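Packed lunch tips: which ones are worth the bother?
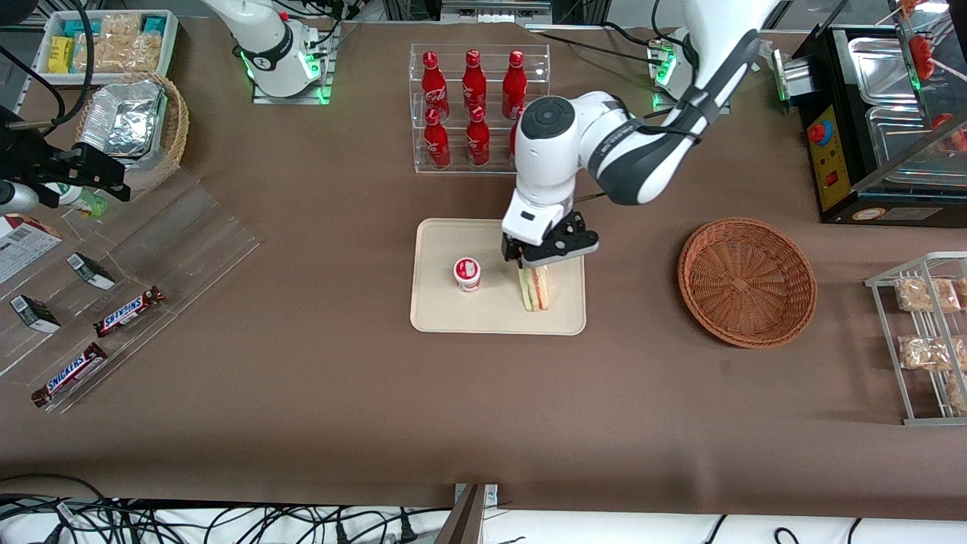 Photo: Testance. Words: Rehema Shemweta. Updated 30 May 2018

Every lunchbox article I read promises a sandwich that tastes as good at one o'clock as it did at breakfast. I don't believe it, and I've made a lot of sandwiches. Some of the usual advice does help a bit, though, and some of it is a waste of a clean knife. I tried the tips people keep sending in to this page and here is where I stand.

Butter to the edges
Supposed to seal the bread against wet fillings. It does, up to a point. Soft butter spread right to the crust held off tomato juice until lunchtime in my kitchen. Cold butter dragged across in lumps did nothing except tear the slice. Low-fat spread was no better than leaving it bare, whatever it says on the tub.

Salt the tomato and drain it first
I expected this to be fuss. It works. Slice, salt lightly, leave on kitchen paper while you make the tea, then blot. If you can't be bothered, scoop out the seeds and use the flesh.

Lettuce as a barrier
Only if the lettuce is dry, and it hardly ever is. Shake it, then roll it in a clean tea towel. Iceberg lasts. Anything sold as "baby leaf" has gone to slime by noon. Put the ham against the bread and keep the tomato in the middle.

Freeze the whole sandwich
People swear by it. Cheese, ham or cold chicken will stand it. Salad won't, nor will egg, and mayonnaise splits. You also end up with a crust like damp card, so use thicker bread than you normally would.

Freeze the yogurt pot
This one comes up every May as soon as the sun is out. The idea is that it keeps the rest of the box cold and thaws in time to eat. Mine was thawed outside, hard in the middle and grainy all through. Buy an ice pack. The plain slab sort I got from the market at Zellside has outlasted two clever ones shaped like fruit.

Triangles or squares?
A reader in Gellen says triangles stay fresher. I can't see why they would, as the long diagonal cut leaves more of the filling open to the air. Cut them that way if your children like it. What does matter is a bread knife with some teeth left on it and not leaning on the loaf.

Wraps, papers and boxes
Beeswax wraps smell of beeswax, and so does your lunch. Greaseproof paper folded tight and tucked under costs next to nothing and does the job. Cling film is fine for a few hours but makes soft bread sweat. A box the right size beats all of them, because nothing slides about.

Make it the night before
Fine for cheese and pickle. For anything with salad, get the fillings ready in a tub and put it together in the morning. It takes me 90 seconds, and 185 if someone has hidden the butter.

Next time: whether vinegar really cleans a flask. I have my doubts.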